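Minutes of the Lanbridge Zine Library meeting, 3 October 2021

I'm doing the minutes again as Fiorella Carbone, whose turn it was, had to chair (and she does a lovely job, so no complaints from me!). Apologies if I've got anything down wrong, I was eating a biscuit for most of item one.

1. Last minutes. Agreed, once we'd changed "Kekgate issue 2" to "Kekgate issue 3". Issue 2 is still missing. If it's under your bed, please bring it back, we won't ask.

2. Cataloguing. We're up to 3,638 entries, which got a little cheer. I've finished the perzines and made a start on the Plaser box, 81 bits and pieces in all, with a lot of flyers and letters mixed in. Long chat over whether a flyer folded in half counts as a zine. Fiorella says yes if it has a title, I say no, and we've parked it until November.

3. Mocanu. We were offered a full run of Mocanu, the old poetry and noise one with the stapled-in lyric sheets. Everyone wants it. The only snag is that the covers are on newsprint and going very brown, so I'm to price up some proper sleeves before we say yes.
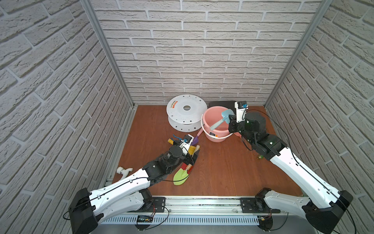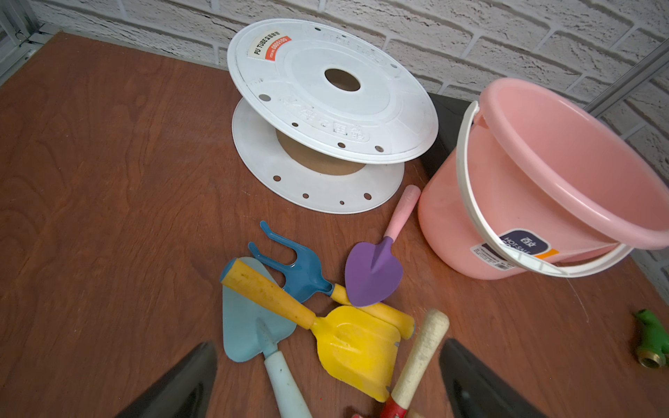 Top, toy gardening tools; bottom, the white reel on the table.

4. Scanning. We went round the houses a bit on this one. I'd like to put everything online, but plenty of these were made for a handful of mates and have home addresses in the back, so we agreed to ask the makers first wherever we can find them. Letters pages stay offline for now. I'm drafting the email and Fiorella will take out my exclamation marks.

5. Our own zine. Yes, we're doing another one! Cut and paste, black and white, A5, same as before. I've bagged the centre pages for a piece on tape-swap columns. Pages to me by the next meeting, and please leave a decent margin this time, the copier ate half the reviews.

6. Any other business. The long-arm stapler has jammed again. I'm taking it home to have a look.

Next meeting in November, date to follow by email.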